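Ticket 2643 - Label printer drops off the network after idle
Opened by: Kolbrún Hallgrímsson
Assigned to: Villads Lund
Product: Brallel print server, version 3.140
Status: Closed

Problem
The label printer in the packing office prints fine in the morning, then stops responding after a break. Jobs sit in the queue as "waiting". Turning the printer off and on clears it until the next break. No error on the printer panel.

Step 1 - Cable and port
Swapped the network cable and moved the printer to port 27 on the switch. Printer dropped off again after lunch. Put it back on port 10.

Step 2 - Address
Checked the lease table. The printer was on a dynamic address and the queue was still pointing at an old one. Set a reservation and updated the queue. Jobs went through, but the printer still went silent after a long idle.
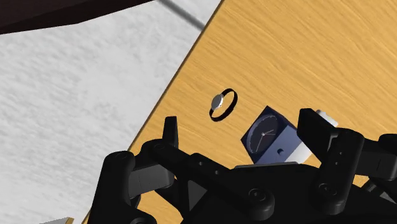 Step 3 - Sleep setting
Deep sleep was on in the printer's power menu. Turned it off and left normal sleep on. Asked Kolbrún to let it sit through a full break before printing.

Reply from Kolbrún, October 26, 2022
Printed right away after lunch, and again at the end of the shift. One label came out blank, but that was the end of the roll.

Resolution
Fixed address plus deep sleep off. Ingvar Kragh has the same model at the Jelness site - he will make both changes there under his own ticket. If it comes back, reopen this one and attach the queue log.

Lornine IT Support | Contact the help desk | © 2022 Lornine | Back to top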